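Search this site Enter keywords

Filed under: Short fiction / Language

The Seron Line

The survey form had 320 items. Item 1 was the word for water and item 320 was the word for the day after tomorrow, and between them the questionnaire moved through the house, the barn, the body and the weather in an order fixed before I was hired. I was paid by the completed form.

The purpose was to place a line. On the old map of the district, speakers in Seron had a long vowel in the word for ladder and speakers in Trorkow had a short one, and the line between the two ran along the river. The map had been drawn from one informant per village. The Prenance office wanted it redrawn from 13 per village, recorded, with duration measured in milliseconds.

I did Seron first. The vowel was long in every recording. The mean was stable and the spread was small, and I entered it in Kudo, which was the database, and Kudo colored the village blue.

Trorkow took longer. The room I had been given was above the feed store and the compressor downstairs ran until four, so I recorded in the evenings. The first informant was a retired bus driver. He said the word for ladder with a short vowel, as the map predicted. I thanked him and turned the page, and while I was turning it he asked where I was from.

I said the city, which was where I had come from that week.

"Before that," he said.

I told him we should continue with item 59. Ladder was item 58. The instructions were clear that informants should not be given information about the fieldworker's own speech, as this could affect their answers. He gave me the word for roof, then gutter, then chimney. At the end he signed the release and said that my mother must have been from across the river.

She was. I had not thought it could be heard. I had left Seron when I was 4 and had been corrected at school for everything that was left of it.

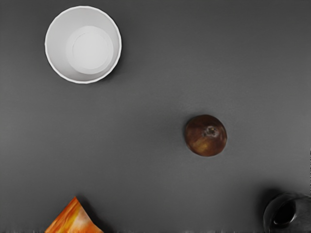
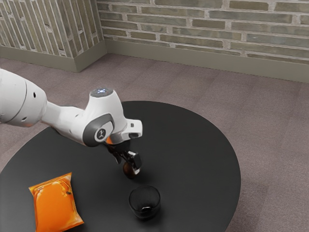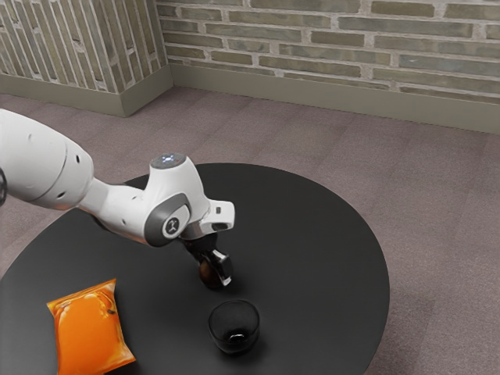
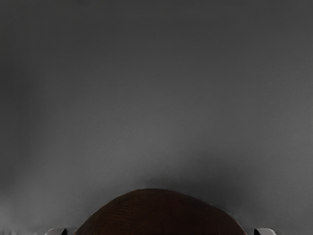
Computer renderings; the second and third show the robot arm over the round black table.

The next informant produced a vowel of intermediate length. So did the one after. By Wednesday I had a set of recordings from Trorkow that began short and grew longer in the order in which I had made them. A village does not change its vowels in a week. I checked the microphone, then the segmentation. I checked whether the later informants were older, or related to each other, or had worked on the Seron side. None of this accounted for it.

Then I played the tapes again and measured myself.

The instructions said to elicit by picture or by gesture, never by saying the word. On the first night I had used the drawing. On the second night the drawing had slipped behind the release forms and I had said, "The thing you climb," and then, when the informant hesitated, the word. It was on the tape. I had said it in every session after that, always a little before the informant did, and my own vowel was longer each time. Theirs followed at a distance.

I had not heard it while it was happening. On the tape it was plain – a person from Seron asking people in Trorkow to agree with her.

There was a procedure. Contaminated items were to be marked C and excluded, and the informant revisited after an interval of one month. I marked them. Kudo turned the village from blue back to gray, which meant insufficient data, and the line on the screen, having nothing to run between, disappeared as far as the bridge.

I returned in March. The compressor had been repaired and was louder. I brought the drawing of the ladder in a plastic sleeve and kept it on top of the pile. The vowels were short. I recorded them in the same order as before, ending with the bus driver, who had asked to go last.

At item 58 I held up the drawing. He looked at it for some time. Then he said the word with the long vowel, slowly, the way it was said in my grandmother's kitchen.

"That is how you say it over there," I told him. "I need how you say it."

"I know," he said. "I wanted to see if you'd write it down."

The form had a column for remarks. I wrote the duration in the margin in pencil, outside the box, and held the drawing up again.

Tags: fiction, dialect, fieldwork, maps

27 shares | 6 comments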